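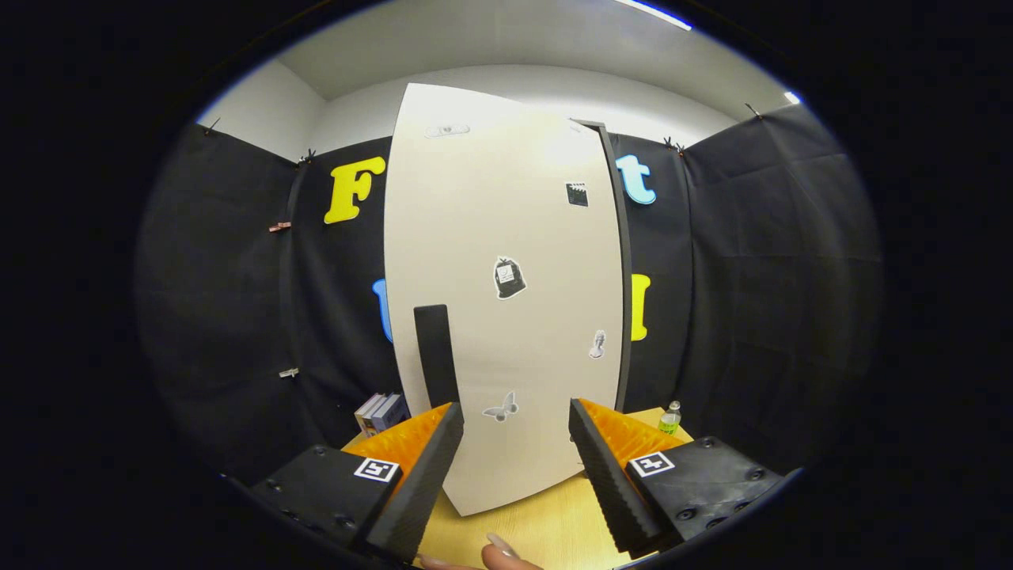 Getting stickers off without wrecking the finish

27 January 2020

The repair desk at Levwood gets more questions about stickers in winter than about anything else except dripping faucets. People move, children grow out of things, and a cabinet that was fun to decorate in November has to be passed on to a cousin or sold. Most stickers come off with things you already have at home.

Start with heat. A hair dryer on medium, held a hand's width away and kept moving, softens most glues. Pick up a corner with a fingernail and pull slowly, keeping the sticker folded back flat against itself. If it starts to tear, stop and warm it again. Pulling straight out is what lifts paint.

Vinyl stickers usually come off in one piece this way. Paper ones don't. With paper, peel off the printed layer first, then lay a cloth soaked in warm water and a little dish soap over what's left. Give it 13 minutes, then roll the mush off with your thumb. Don't do this on bare wood, or on anything with a chipped edge where water can get in.

What stays behind is glue. Cooking oil works on it. Put a few drops on a cotton pad, leave it on the spot, then wipe and wash with soapy water. Rubbing alcohol is quicker but can dull some plastics and will soften certain paints, so try it first on the back or underneath. Nail polish remover should stay in the bathroom. We had two doors in last year with cloudy patches the size of a coin, and there was nothing we could do for either of them.

Leave the razor blades alone too, except on glass. An old plastic card does the same job. Ridwan Chin keeps a cut-up D'Amico loyalty card in his apron for this and has been using the same piece for 6 years.

One problem has no good fix. White surfaces yellow with age and light, and the part under a sticker stays paler. After cleaning you may find a neat outline of whatever was there. It fades some over time if the piece stands in a bright room. Painting over it is an option on wood or metal, less so on plastic. Plenty of people just put up a new sticker.

If you have a big job, the desk lends out a heat gun and a set of plastic scrapers. The deposit is $69 and you get it back when you return the set clean. Ask for Gualtiero Gentile, and bring a photo of the piece so he can tell you whether the gun is too strong for it - on thin plastic it usually is.

The Grorkis label remover that used to be on the front shelf is sold out and we don't have a date for more. The small bottles of citrus cleaner next to the sponges do the same work, only slower.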